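Do you need blocking wires?

Every spring the adverts come round again, and this year it is Satix telling us that no lace shawl is finished until it has been stretched on their steel wires. A set of 8 costs more than the yarn in most of my shawls. I had my doubts, so I borrowed a set from Tímea Veres and tried them against a box of plain rustproof pins.

I crocheted 2 small triangles from the same pattern in the same wool, both on a 4 mm hook. Each had a soak in cool water and a squeeze in a towel. One went on the wires, the other got pins and nothing else. It took 83 pins, and yes, my knees knew about it.

The wired one was quicker, I'll give it that. Threading took about 30 minutes, mostly because the ends kept splitting the yarn, but once the wires were in, the long edge came out straight with hardly any fuss. The pinned edge had a slight wave until I went back and moved half of it. Once dry and off the mat, I couldn't tell them apart. Neither could Tímea, and she wanted the wires to win.

Where I stop believing the advert is the claim that wires "set" the stitches for good. Wool goes back to its old shape when it's washed, whatever held it. Acrylic hardly blocks at all without steam, and too much steam leaves it limp for ever. Cotton sits somewhere between, and a good press under a damp cloth does most of the job.

Jolán Antal swears by strong cotton thread run through the edge loops and pulled tight between a few pins. I haven't tried it on anything bigger than a collar, but it costs next to nothing and doesn't snag. If you make one shawl a year, I'd start there and leave the wires in the shop.
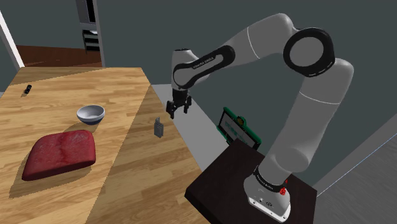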